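Skidine Robotics Laboratory – update on the teleoperation program, 2023-02-07

1/ The laboratory has completed the first phase of its tabletop demonstration work. Operators guided the arm by remote control through 308 short tasks with colored blocks. 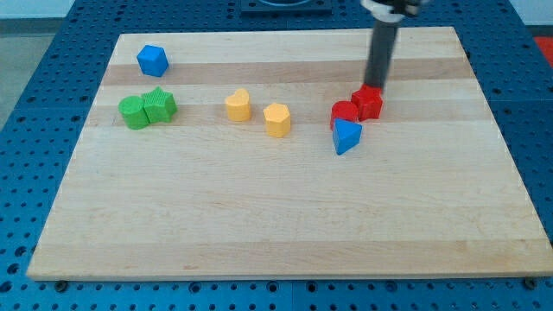
2/ Each operator worked in sessions of 30 minutes, followed by a break. Sessions were led by Anas Gaber and reviewed by Jade Dunmore.

3/ Demonstrations with long pauses were kept – they show where an operator had to reconsider an approach.

4/ Hand-guided demonstrations begin next at our Sallberg site. Staff wishing to take part should apply to Ms. Dunmore in writing.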